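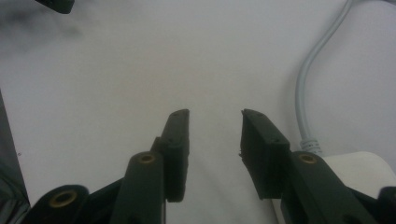
Pale surface, grey smudging top left, light grey cable on the right.

Tuesday, May. Bullach room, long bench.

Started 9.15. Plan was to do the surfaces first and the cables second, and be finished by lunch. Did the cables first in the end, as half of them were lying across what I wanted to wipe. Finished at ten to four.

State of things at the start. The white tops have not been done properly since the Valderrama samples went out. Grey marks in patches, worst where people lean or drag things. The photo shows the sort of thing: lighter towards the middle and the right, smudged and darker up in the left corner. I went over it with a torch held low and marked the real patches with bits of masking tape.

Cables

Pulled everything out of the tray at the back and laid it on the floor by length. Total was 28, including two that are only half a cable. Longer than I thought it would take, most of an hour, mainly because someone has used the small black ties and pulled them as tight as they will go. Please use the hook and loop strips. There is a full roll on the pegboard, left of the window. If you have to use a plastic tie, leave enough room to get the cutters under it.

Sorted as follows:

In use, stays on the bench: mains for the lamp, mains for the scales, mains for the Voltia supply, its two output leads, the network cable for the old PC, and the light grey one.

In use sometimes, goes on the hooks: extension leads, the long USB cables, spare lamp lead.

Not in use, goes in the blue crate under the bench: everything else that passed.

Binned: four. Two with cracked sleeves near the plug, one with no plug at all, one which had been joined in the middle with electrical tape. I cut the ends off that last one before it went in the bin so that it doesn't come back.

The light grey cable needs its own note. It comes down from above in a loose S and has always done so. I had it in mind to pull it straight and clip it along the edge. Tried that at 10.40 and did not like it. With the curve taken out there is no slack left at the bottom, and the first person to move anything 5 cm to the left will be pulling on the connector. Put it back as a curve, with one clip high up and nothing lower down. It looks less tidy than the rest and I am leaving it. Label on the top end now says GREY – LEAVE SLACK.

The other long runs are clipped under the back lip of the bench every 18 cm. I used the adhesive clips from the new box. The old ones had gone brittle and three came off in my hand. Wiped the underside with alcohol before sticking, waited for it to dry, pressed each one for a slow count of thirty. Will see how many are still up on Friday – the last lot did not survive the weekend and I suspect nobody had wiped under there.

Labels: white tape, black pen, both ends, written along the cable and not round it. I did the ones that stay on the bench and the ones on the hooks. The crate is not labelled. Didn't have the patience.

Surfaces

Tested cleaners on a corner first, each on its own square of masking tape outline, same cloth folded to a fresh side each time.

Water only: takes off dust and pencil. Leaves the grey smudging more or less as it was, possibly a bit spread out.

Water and washing-up liquid, warm: better. Most of the grey lifts on the second pass. Needs rinsing, otherwise there is a film, and the film collects dirt faster than the bare top does. I think that is what went wrong in winter.

Brikent surface cleaner, from the spray bottle, undiluted: lifts the grey on the first pass. Smell is strong and hangs around. Window open for this one. Slight dulling on my test square, visible only with the torch, but it is there.

Brikent diluted, one part to ten: nearly as good as neat, no dulling that I could find. Used this for the rest.

Alcohol on a cloth: good on pen and on glue left behind by tape, no better than soap on the general grey. Kept for spots.

Melamine sponge: takes everything off, including the finish. The matt patch at the far right end of the bench is from one of these and predates me. Have moved the remaining sponges to the sink, where they can do no harm.

Method I settled on. Clear a stretch as wide as both arms. Dry brush towards you into the pan. Diluted cleaner on the cloth, not sprayed on the top, as it finds its way under anything standing there. Work in straight overlapping strokes, left to right. Rinse cloth, go over again with plain water. Dry with a paper towel. Move on. Change the bucket when you can't see the bottom of it.

Went through the bucket 3 times for the whole bench, which says something about the state of it.

Two marks did not come out. One is a thin brown line near the back, I think from a hot tool being put down. The other is a faint ring, size of a mug. Neither is sticky or raised, so they can stay. I tried the ring with alcohol for longer than it deserved.

Under and behind equipment

Do not skip this. The strip along the side of each casing is where it builds up, as a cloth goes up to the edge and stops. A flat wooden stick with the cloth wrapped round it gets in without having to shift anything heavy. For the dark grey and black casings use the cloth nearly dry, they show streaks badly. I did those twice.

Vents brushed with the soft brush, unplugged first. The brush is now marked VENTS ONLY in pen on the handle. It had been used for something with oil in it and I had to wash it before I could start.

Found behind things: one 4 mm hex key, a pencil, a good deal of sawdust that must have come through from next door, a washer, the missing cap for the marker, and the instruction sheet for the scales, folded very small. Hex key back in the set. Sheet flattened and put in the folder.

Supplies

Paper towels: last pack opened today. Order more.

Gloves: box says 1,000 on the side but it is the outer carton, and there are only two inner boxes left in it. Enough for now. Whoever takes the last inner box, please fold the carton flat and write it on the order list, because a large empty carton looks very much like a large full one.

Brikent concentrate: half a bottle. I made up one spray bottle at one to ten and dated it. Do not top up old with new, tip it away and mix fresh.

Adhesive clips: used 20-odd, didn't keep a tally. Plenty left.

Masking tape: fine.

Cloths: six washed and hanging on the rail. The two grey ones are past it and have become floor cloths.

Things I would do differently

Start the surfaces later in the day. Morning light goes across the top at an angle and exaggerates the smudging in one place while hiding it in another. By two o'clock it was much more even and I could see patches I had missed first time round, so I ended up doing the middle section again.

Put the floor down last. I swept before clipping the cables and then spent half an hour on my back under the bench dropping backing paper everywhere.

Bring the kneeling pad.

Not done

Inside of the drawers. Top of the cupboard. The skirting behind the bench legs, which needs the narrow vacuum nozzle, and that is still missing. If it is in somebody's van, could it come back please.

Network cable for the old PC is 2 m too long and is coiled up under the bench with a strip round it. Fine for now, should be swapped for a short one. Have put it on the list.

The lamp lead is clipped but the lamp arm pulls on it when it is swung fully left. Either move the first clip or don't swing the lamp that far. I'd move the clip, but only after Friday, when I know whether this lot of adhesive holds.

15.50. Window shut, bucket emptied, crate pushed back under. Tops left to dry overnight with nothing set down on the middle section. Next entry after the clip check.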